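**Ticket 735: hard shift from first to second, only when warm**
Opened 22 August 2021
Status: open, waiting on part

Hi again, it's me with the old pickup. You asked me to put everything in one place instead of sending six messages, so I'm going to keep adding to this ticket as I go. Short version: the Skamport rebuild kit went in back in February, it shifted like butter all spring, and now I get a bang going into second once it's been driven a while.

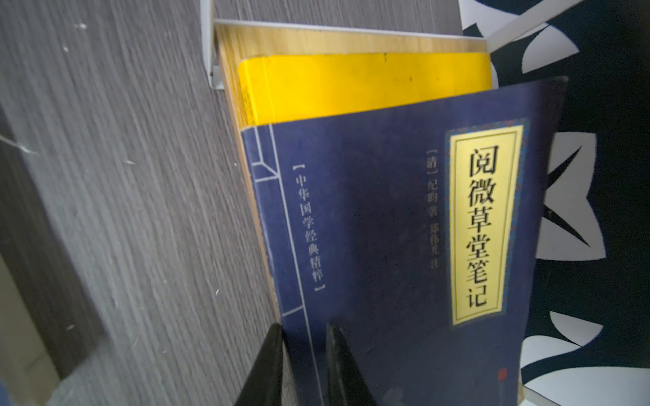
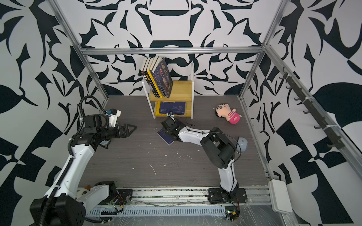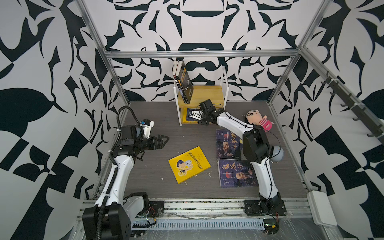 *Dark blue book close up in the first; black-and-white patterned walls in the second and third.*

**What it does**

Cold, it's perfect. I can leave the house, go all the way down to the Ketstead turnoff and you'd think it was a new truck. After that it hangs on in first a little too long and then BANG, second gear. Third is fine. Reverse is fine too (a bit lazy, but it was lazy before the rebuild and I've made my peace with it).

No codes. I know you're going to ask, so I checked twice with the cheap Rereo scanner and once with the good one at Tarawneh's, and both came up clean.

**What I've tried so far**

- Fluid level, engine running, in park, on flat ground. Right between the marks. Color is still pink and it doesn't smell burnt.
- Unplugged and cleaned the connector on the driver's side of the case. There was a little green crud on one pin. No change.
- Disconnected the battery overnight to clear out whatever it had learned. It was worse for the first day and then went back to the same bang.
- Checked the rear mount with a pry bar. Some movement, nothing scary.
- Vacuum line to the modulator: found a soft spot near the firewall and swapped the hose. I really thought this was it! The bang was gone for one whole drive and came back on the next one.

**Update, same day, evening**

Took it over to Tarawneh's and they let me borrow the pressure gauge. Cold idle in drive looked normal to the guy at the counter. Warm was a different story: the needle sat low, then jumped when it shifted. He thinks a sticky valve or a tired spring in the valve body, and said he wouldn't pull the whole transmission until that's ruled out. Music to my ears, I do not want to do that again on my driveway.

He quoted me $539 if they do the valve body for me. The part on its own is $288, so I'm leaning toward doing it myself with the pan off, filter and fluid at the same time.

**Questions for you**

1. Is the valve body covered under the kit warranty? The sheet in my box talks about clutches and seals and then stops.
2. Is there an updated spring for second, or am I putting the same one back in?
3. What torque for the valve body bolts? My manual says 100 and doesn't say inch-pounds or foot-pounds. I'm guessing inch, but I'd love to hear that from you before I snap one.
4. OK to keep driving it to work in the meantime? It's a short trip and it barely gets warm.

Going to order the part once I hear back on number one. You can reply right on the ticket, I get the alerts on my phone.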